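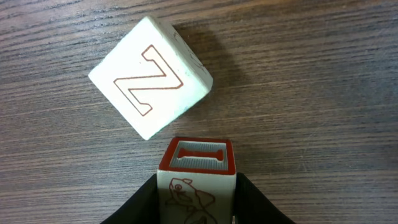
The letter Z, one of our wooden blocks with red outlined letters.

About the Seok Letter Room

4 min read

September, by Soo-ah Byun

The Seok Letter Room is a small school in Clivton for children who are beginning to read and write in English. Many of them speak another language at home, as I did. They come to us after their ordinary school or nursery, and they work with wooden letter blocks, paper and picture books. We do not use screens in the lessons. We have our rooms at 81 Lukard Road, on the ground floor, with the entrance from the courtyard.

How we began

I came to England as a student and I stayed to work. When my daughter was four, I wanted to teach her the English letters, but I was not sure of my own pronunciation, and the workbooks made both of us tired. A neighbour, Phyllis Tapley, had been a primary teacher for a long time. She brought us a bag of alphabet blocks from her attic and put them on my kitchen table. My daughter turned every block to look at all its sides. After a few weeks she was asking for the blocks before breakfast, and two children from our street were coming as well.

Phyllis and I opened the school together when my kitchen became too small. She taught the first groups and I learned the work by sitting next to her. She is retired from teaching now, but she still reads stories at the end of term, and she still corrects my articles when I write a page like this one.

The blocks

We own some 300 letter blocks. A part of them is Phyllis's old collection and the others we bought second-hand, from families and from a nursery which was closing. For this reason they do not all match. The paint on many of them is scuffed, and the corners have become a little round from use. We wipe them and we keep them in service as long as the letter can be read clearly. A block with a sharp splinter is taken out the same day.

Parents often ask if the children would not prefer new ones. I can say only that in our lessons they have favourites, and the favourites are usually old. The outlined letters are useful too. A small finger can follow the line of the letter, first slowly and then with the name of the sound. With the Z we do it in three strokes: across, down on the slope, and across again. Children who write it backwards on paper often notice the mistake when they turn the block on the table and compare.

A letter on a block does not always stand straight. It lies on its side, or it is upside down, and the child must decide which way is right. With N and Z this makes a good conversation -- turn the one and you have nearly the other. We let the children discover it and we do not hurry to explain.

What happens in a lesson

A group has at most 10 children. We begin at the table with a few blocks only, and each child takes one and says its sound. Then we build short words. After this there is drawing or writing, and the last part is always a book read aloud. The children put the blocks back into the boxes themselves, and the boxes are sorted by letter, more or less. The little ones like to argue about where the M ends and the W begins.

The afternoon groups for nursery children start at 2 o'clock. Groups for school children start when the schools in Clivton have finished, and the office will send you the exact times.

We do not give marks. Two times in the year each family receives a short letter about their child, in English, and we can talk it through in Korean or in Persian if this is easier for you.

Who works here

Parisa Pakzad teaches the youngest groups. She studied early education and joined us when we moved to Lukard Road. She also chooses our picture books, and is rather strict about it.

A-yeong Ma teaches the children from five to seven. She prepares the word cards that go together with the blocks, and she draws them by hand.

Sang-wook Kong takes care of the office, the bookings and the fees. He repairs the tables and chairs also. If you telephone in the morning, it will most probably be he who answers.

I teach the older beginners and I meet the new families.

Visiting us

You are welcome to come and see a lesson before you decide. Please write to the office first, so that we do not have too many visitors in the room together. The child may sit down and join in, or only watch from your lap -- both are fine for a first visit. The trial lesson is free of charge.

We also accept letter blocks which your family does not need any more. They may be old and incomplete sets, but the painted surface should not be flaking. We are short of vowels at the moment, above all E, and we have more Q than we could ever use. You can leave them with Sang-wook at the office during lesson hours.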